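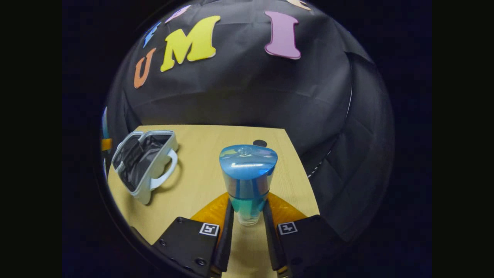 Looking After Your Films at Home: Tips for Discs, Shelves and a Comfortable Film Night

5 July 2024

We had a lovely pile of messages after the piece on projectors, and most of them asked the same thing in different ways: what do you do with all those discs once they've taken over the house? I'm a good person to ask, in that I have made nearly every mistake there is. There are 624 films in our back room (I know the number only because I finally wrote the list, more on which further down), and until we moved to Millgate a fair few of them lived in a damp cupboard next to the boiler. Please don't do that.

So, with a cup of tea at my elbow, these are the habits that have stuck.

Cleaning a disc

Start with the gentlest thing. Hold the disc by its edge and the hole in the middle, and blow off any loose dust, or use one of those little rubber puffers sold for camera lenses. If it still skips, take a soft lint-free cloth, the sort you'd use on spectacles, and wipe in straight lines from the middle outwards. Going round and round feels natural, I know, but a scratch that follows the track is much harder for the player to read past than one that crosses it.

For sticky fingerprints (and if you have children or a husband who eats toast during the trailers, you will have sticky fingerprints) dampen the cloth with lukewarm water and one small drop of washing-up liquid. Wipe, rinse the cloth, wipe again with plain water, then pat dry with a second cloth. Leave it standing on its edge for a few minutes before it goes anywhere near the player. Keep furniture polish, kitchen spray and nail varnish remover well away.

People swear by toothpaste for scratches. I've tried it twice. The first disc played again, and the second went cloudy all over and had to be replaced, so I'd save that trick for something you were going to throw out anyway.

Cracked and broken cases

Broken cases are a nuisance more than a tragedy. Empty ones turn up in charity shops for pennies, usually with a film inside that you don't want, and you simply swap the paper sleeve over. Slide the sleeve out from the top slowly, with your hand flat behind it, as old ones tear at the corners.

If the little teeth in the middle have snapped and the disc rattles about, move it straight away. When you take a disc out of a case that grips too tightly, press down on the centre with your thumb while you lift the rim with the other hand. Bending it up from one side is how hairline cracks begin, and a cracked disc shouldn't be played at all, as it can come apart in the machine.

Where to put them all

Upright, like books, out of the sun, and away from radiators. Sunlight fades the spines long before it harms anything else, and a shelf of pale blue ghosts is a sad thing to look at. Ours stand on the old Bikevon shelving we brought from the flat, which is a shade too deep for films, so I pushed a length of timber along the back of each shelf to bring everything forward. It took an afternoon in August and stopped the front row falling backwards into the dark.

Two more shelf thoughts while I'm on the subject:

Fix tall units to the wall. A full shelf of films is far heavier than it looks.

Leave a hand's width free on every shelf. You'll buy more, you know you will, and shuffling the whole alphabet along for one thriller is a miserable way to spend an evening.

I file by title and ignore "The" and "A". I did try it by director for a while and couldn't find anything. Box sets go along the bottom, where their odd heights don't matter so much.

Making a list

A plain exercise book will do, or a spreadsheet if you like that kind of thing. I put down the title, the year, which shelf it's on and whether it's lent out. When I first got as far as 401 I thought I must be nearly finished, and then I remembered the boxes under the stairs!

The lending column is the one that earns its keep. I have a copy of an old comedy out on loan somewhere in Hodmont, and have had for years, and I'll never see it again. Now I write the name and the month in pencil and rub it out when the film comes home.

The room itself

You don't need to spend much to make an ordinary sitting room nicer for watching films. Put a small lamp behind the television, turned to the wall, and your eyes won't ache halfway through. Thick curtains help with the sound as much as the light. If voices seem muddy, try moving the speaker to the front edge of its shelf before you think of buying anything, and have a look in the sound menu for a dialogue or speech setting.

Give the player some air, too. Ours used to sit in a closed cabinet and got terribly hot during anything over three hours. Dust the vents with a dry, soft brush while it's switched off at the wall.

A word on popcorn

Salt and butter travel. Put an old tea towel over each lap, hand out small bowls instead of one big one, and keep a damp flannel in a dish by the sofa for fingers. If butter does get on the upholstery, cover it with cornflour, leave it overnight and hoover it up in the morning. It has worked on our green settee, though I'd test a hidden corner first if yours is velvet.

Drinks go on the floor side of the sofa, never on top of the player, however handy it looks. I lost a perfectly good machine to blackcurrant squash that way.

Passing films on

Charity shops vary a great deal in what they'll take, so ring before you load the car. The Costigan Road shop near us is glad of films in clean cases but won't have home recordings. Libraries and care homes are sometimes pleased to be asked as well. Check every case has the right disc in it before it goes. I once gave away a western with our wedding video inside, and had to go back and buy it.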